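My November Walk-Through Checklist for the Rental Cottage, With Comments
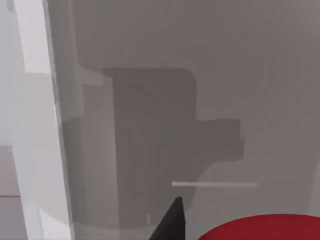 I do this list twice a year at our little rental on Nuvungate Lane, once when the weather turns and once before the summer people arrive. It started as a note on the back of an envelope and has grown to 37 lines, which I'm not going to inflict on you in full, so what follows is the part I'd want a friend to have if they were taking over a place for the first time. I go room by room with a flashlight and a pencil, and I look at big plain surfaces longer than you'd think they deserve. Pale gray is a tricky color for this. A dark, hard-edged shadow lying across the middle of it will grab your eye, and you can sail right past the faint vertical streaks, and on a real wall streaks are the thing I want written down! Move the light, look again, then tick the box.

I use three marks: OK, WATCH and FIX. WATCH means I look again in a month.

OUTSIDE

Front steps and handrail: OK
Grab the rail and lean on it like you mean it. Ours wobbled last year and I tightened the bottom bracket (one bolt, ten minutes, and I'd put it off all summer).

Gutters, north side: FIX
Full of maple leaves again. I cleared what I could reach and the rest needs the long ladder, which lives at my house and not at the cottage, of course.

Porch light and path lights: OK
Check them after dark. I used to flip the switch at noon, squint at the bulb and call it good, and then a guest wrote to say she'd come up the path by phone light.

Dryer vent flap: WATCH
Opens fine, closes lazily. Lint brushed off the outside. If it's still hanging open next month I'll replace the whole hood.

KITCHEN

Smoke alarm, hallway side: OK
Pressed the button, got the shriek, apologized to the neighbor's dog. New battery anyway.

Fire extinguisher: OK
Needle in the green, pin in place. It used to sit behind the trash can where you'd have to dig for it, so I moved it to a hook by the back door. Much better spot, nowhere near the stove.

Stove burners and knobs: WATCH
All light. The left rear one takes a few clicks. I pulled the knobs and washed them while I was there, because yuck.

Under the sink: OK
Dry paper towel run along every joint and the shutoff valve. Came up clean. There's a Skororik leak alarm under there too, a little puck that chirps when it sits in water. I test it with a wet sponge.

Outlets near the counter: OK
Press test, then reset, then plug in the lamp to be sure the power really came back. I skipped that last step once and the guests had no coffee maker for two days.

BATHROOM

Water temperature at the tap: FIX
Too hot for my liking. The heater dial had been bumped up, probably by somebody who wanted a longer shower. Turned down, and I'll run the thermometer under the tap again before the next stay.

Tub mat and grab bar: OK
Bar is solid. The mat had lost 6 of its suction cups so it went in the trash and a new one is down. I buy the Cumirano ones now, they're ugly but they stay put.

Fan: WATCH
It runs, and it'll hold a square of toilet paper against the grille, just barely. Needs its cover washed at the very least.

BEDROOMS AND HALL

Windows open all the way: OK
Every single one, all the way up and all the way down. The back bedroom sash sticks after rain, so I rubbed a candle stub along the track and it slid like butter!

Carbon monoxide alarm: OK
Look at the date on the back as well as pushing the button. Mine has a couple of years to go.

Tall dresser strap: OK
Tug it. I've got 2 straps on that one.

Stair treads: WATCH
There are 13 and the fourth one from the top creaks like a pirate ship. No movement that I can feel, but I've put a pencil mark at the edge so I can tell if it shifts.

PAPERWORK DRAWER

Emergency numbers sheet: FIX
The plumber's number was out of date. Tsikata Plumbing moved shops and I had the old one, so there's a fresh sheet going in the drawer and another taped inside the pantry door.

Spare keys: OK
Both sets there, both tried in both locks.

The whole thing took me over three hours this time, gutters included, with a sandwich in the middle. Still on my list to buy: vent hood, fan cover, one more flashlight for the hall closet.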